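Trulstead Career Talk Notes

Trulstead is a small collection of notes from career talks given to students in their last year of study. Each text file holds one talk, with the questions from the audience and the answers of the speaker. Sólveig Brøndum typed the notes and Hemi Kingi corrected the spelling.

Contents

talks/ - 20 text files, one for each talk
topics.csv - the main topics of every talk (first job, salary, change of field, internship)
pictures/ - small pictures for the web version

Two pictures, both with denim on a patchwork cover:

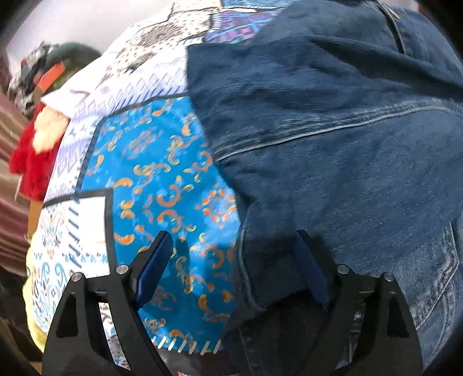
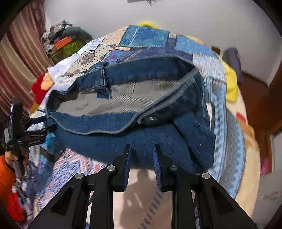 How the notes were made

The talks were held at Masanja and Jumholm, always in the evening. We wrote by hand and typed the text on the next day, so the answers are not word for word. When a speaker told his or her own salary, we removed the number. Names of students are also removed.

Known problems

Two talks have no questions, as the time was finished before the audience could ask. In topics.csv the word "internship" is sometimes written "intern". Please search for both.

Use

You may use the notes for teaching and for study. If you want to print them in a book, please write to us first. The older version on Clilance is not updated after October - please take the files from here.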